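Truvoseo Household Manipulation Project
Progress report to the Vincze Fund, November 28, 2020

The big question in our application was whether an arm with a simple two-finger gripper could clear up after a family meal. Six months in, the answer is "some of it", and we're a good deal more excited than we were in May!

We have logged 815 pick attempts in the Brarnari kitchen. Of the last 200, the arm got the item into the right tub 120 times. That's well short of what a ten-year-old manages, but in May we were struggling to get mugs off the bench at all. Mugs and plastic cups are now close to routine. Cutlery is coming along, though forks still get dropped when they're picked up near the tines.
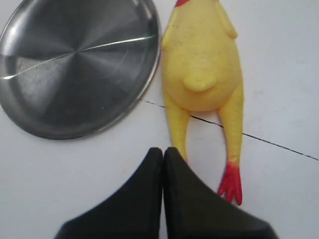
Plates remain the hard one. A flat metal plate gives the fingers very little to get under, and glare confuses the depth estimate near the rim. The Kallov planner now looks for a second viewing angle before it commits, and early runs with it are encouraging (slow, but encouraging).

Toys have been the nice surprise. We added them because real kitchens with kids in them are full of the things, and soft rubber turns out to be forgiving to grip. Telling the arm what goes in the sink and what goes in the toy box is another matter, particularly when the two are touching. We've labelled 356 mixed layouts so far and would like to double that.

Spending is on track, apart from replacement finger pads, which wear out faster than we budgeted for. We'd like to move a small amount across from travel to cover them. Next up are bowls, tea towels and a first go at loading the bottom rack of a dishwasher.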